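4. Did contracting out speed up permits?

4.1 What the headline number measures

The case for handing municipal permit work to a private operator rests heavily on one result. After Govico took over intake and review for Astberg, the share of building permits decided within 10 working days rose sharply, and the town has cited that rise in every budget hearing we have been able to trace. Supporters read it as proof that a firm with a contract to lose will outrun a department with none. We are less sure. The rise is real in the sense that the reports say it, and we have found no sign that anyone altered a record. What changed at the same time was the clock.

Under the old system an application was dated when it reached the counter. Under the contract it is dated when the operator declares it complete. An application returned for a missing drawing has, for reporting purposes, never been filed. The contract leaves the meaning of "complete" to the operator, with a right of appeal that we did not see used in any of the files we read.

Our sample holds 2412 applications from Astberg and Farkas. Of these, 768 were returned at least once before being accepted as complete. None of the time spent on those returns appears in the published figures. Some of the returns were plainly justified: a site plan with no scale, a fee paid to the wrong office. Others are harder to defend. We found files sent back for a contact number that was already on the second page, and files sent back twice for separate faults that a single reading should have caught. 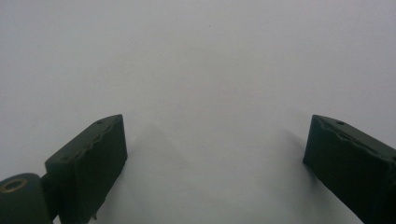

One commenter on an earlier draft objected that this was unfair to the operator, that public departments had always sat on incomplete files too, and that a rule which makes applicants do their homework is a gain in itself. The point deserves an answer. It is true that incomplete files were slow under the department. The difference is that their slowness was counted. A comparison that includes such files in the first period and drops them from the second would show improvement even if every desk worked at exactly the same pace as before. Whether applicants have learned to prepare better files is a separate question, and one the published reports cannot settle either way.

We therefore rebuilt the clock for both periods, starting it at first submission. Measured this way, most of the gain in Astberg disappears. A modest improvement survives for small residential jobs such as decks, sheds and interior work. For commercial applications we see no difference we would be willing to defend. Farkas shows the same pattern with more noise, which is to be expected in a smaller town where one large project can shift a whole month.

4.2 Where the comparison is weak

Several cautions apply to our own numbers. First submission dates for the department years come from stamped paper, and the stamps are sometimes unreadable. We dropped those files. If the unreadable ones were also the slow ones, we have flattered the department. We tried the opposite assumption, treating each dropped file as slow, and the residential gain grew while the commercial result stayed where it was.

Rorby was meant to serve as the untreated case. It kept its permits in house throughout, and it borders both of the other towns. In November, however, Rorby moved its counter to appointments only, and from then on a first submission there can no longer be compared with a walk-in filing elsewhere. We use Rorby only for the months before the change. Readers who regard it as the natural control should know that it controls for less than we had hoped.

The two sides also staffed the work differently. The department's reviewers handled complaints, inspections and the Tuesday evening counter along with permits. Govico's staff handle permits alone, and the town has kept the other duties on its own payroll. Claims that the contract does the same job for less money should be read with this in mind. We have not seen an accounting that puts the retained duties on the correct side of the ledger, and the towns did not supply one when asked.

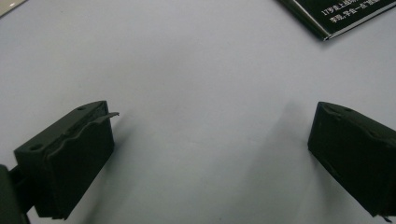

4.3 Applicant satisfaction

The second leg of the argument is that applicants like the new arrangement. The survey offered in support has 248 responses. It was sent with the approval notice, so anyone refused a permit, or still waiting for one, was never asked. People who have just received what they wanted tend to speak well of the office that gave it to them, and it would be surprising if this group had said anything else.

The wording does not help. Applicants were asked whether the process was "as fast as or faster than expected," with no record of what they expected. Contractors who file every week and homeowners filing for the first time are pooled, although their idea of a normal wait must differ a great deal. No comparable survey exists for the department years.

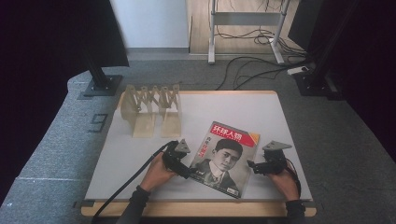

Figure 1. Table with a magazine on its top.

We do not conclude from this that applicants are unhappy. The survey simply tells us very little, and it has been asked to carry a good deal of weight in the renewal debate. A short questionnaire sent at first submission and again at decision, whatever the decision was, would cost little and would answer most of the questions raised in this section. Until one exists, we leave satisfaction out of the estimates in Section 5 and report decision times only, by permit type, with the clock started at first submission.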